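Desk Clearing and Reset Automation at Skeltlow: Progress Report to Histex
Report date: 27 August 2018
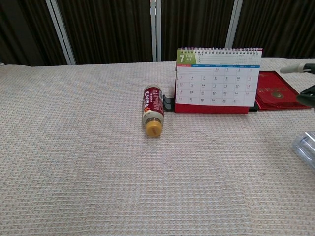 The period covered by this report is the second stage of the grant. The first stage ended in January with the decision to keep the work to tabletop items at the Skeltlow site and leave floor cleaning to the existing contract. All spending has been within the agreed budget lines.

Work completed

The Riven arm now handles the items most often left on meeting tables: drinks bottles, desk calendars, folders and small stationery. Staff choose a layout on the tablet and the arm puts each item back in its place or in the collection tray. We have 42 layouts stored, against a target of 40 for this stage.

Bottles lying on their sides were the main difficulty in the spring. The gripper tended to push them instead of closing on them, more so on cloth than on a bare surface. Seyoum, our software supplier, changed the approach angle and slowed the last part of the movement. In the most recent test round, 56 bottle pickups were attempted and 13 needed a person to step in. We want this figure lower before the arm is used outside supervised hours.

Flat items are still slow. A thin folder has to be slid to the table edge before it can be lifted, and tablecloths ruck up when this is done. We have asked Seyoum for a quote on a suction attachment.

Effects on staff

The rooms team has kept its full headcount and contracted hours, as set out in the grant conditions. The early shift used to begin with table resets in every room. Two members of that shift now supervise the arm and the others start on deliveries and room bookings. Supervisors are paid the technical allowance.

Views in the team are mixed. Several people say there is less bending and reaching across wide tables. Others find supervising dull, and would like the duty to rotate weekly. We agreed to this and the new rota is in place. There was also a complaint that faults were being logged against the person on duty. The log has been changed so that it records the room and the item only.

Training took longer than planned. The supplier's manual assumed some knowledge of programming, so we rewrote the daily start-up and emergency stop sections as a two-page sheet. Everyone on the early shift has now been signed off on both.

Next stage

We plan to test the suction attachment if the quote is acceptable, extend supervised running to the late shift, and repeat the staff survey using the same questions.

We ask Histex to approve moving the unspent travel money into training. The total grant would not change.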